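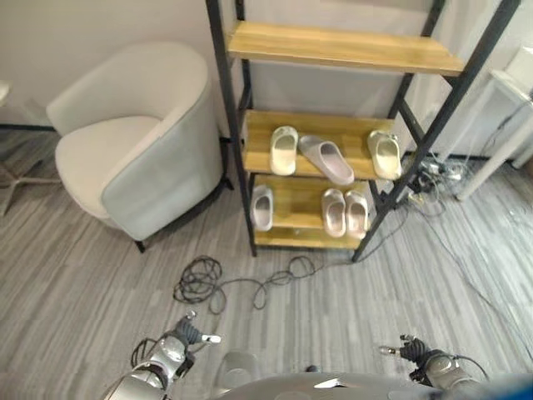
Slipper rack and tub chair, Nurach room

Hondevia, second floor users
Minutes of meeting, 12/12/22
Present: Marina Manolakis (chair), Teófilo Tello, two from the Eze team
Apologies: none

1. Minutes of last meeting
Agreed with one change. The price for the spare chair should read $118, not $181.

2. Slippers
Marina said the slippers are for anyone working on the carpet and should be back on the rack by the end of the day. The cream ones go on the upper shelf and the pinkish ones on the lower. They don't have to be lined up, but pairs should stay together. Eze asked if people could bring their own. Yes, if they take them home again.

Teófilo asked whether the rack should move nearer the door. It fits under the wood top where it is and people know to look there. Left as is until May. 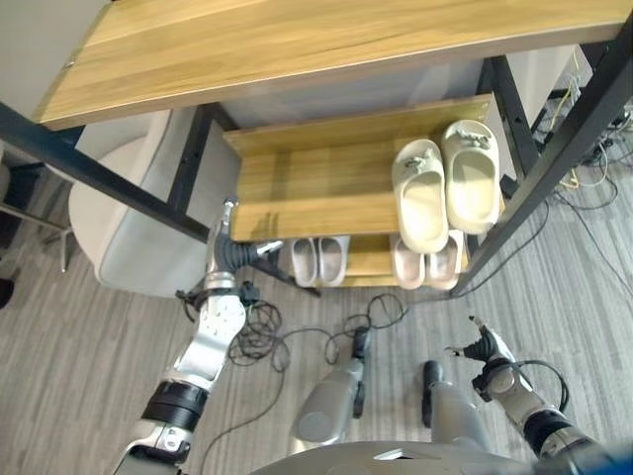 3. Chairs and furniture
The tub chair stays. The office chair at the end can go to Pultuvport if they still want it. Marina to ask. No other furniture is to be brought in without checking with her first. A second rack was priced at $263 and turned down for now.

4. Outdoor shoes
Several people have been walking in with shoes on, mostly at lunch. Marina will put up a sign. Eze would like a mat in the hallway as well. Carried over. 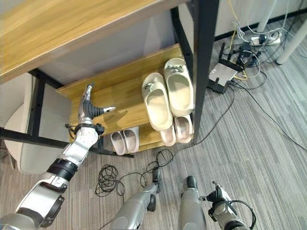 Items 5 to 7 recorded by Teófilo Tello

Marina had to leave for a call and I took the rest of the notes.

5. Charms on the slippers
One of the Eze team wanted to know if the charms on the cream pair could come off for washing. Nobody present knew. Try one first.

6. Carpet
The striped carpet needs a proper clean. The quote is about $500 for the whole room, with the furniture moved by us beforehand. Cables on the floor have to be picked up before the cleaners arrive, including the black ones out in the open part of the room.

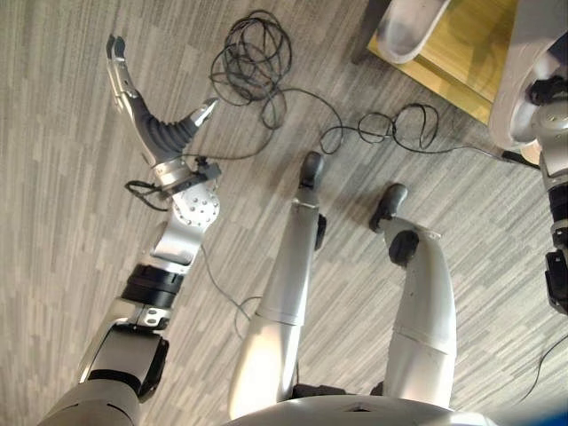 We would lose the room for a day while it dries, so Eze asked for a week's notice. I will get a second quote and send both around by email.

7. Any other business
Key to the white cabinet: Marina has it.

Next meeting to be set by email.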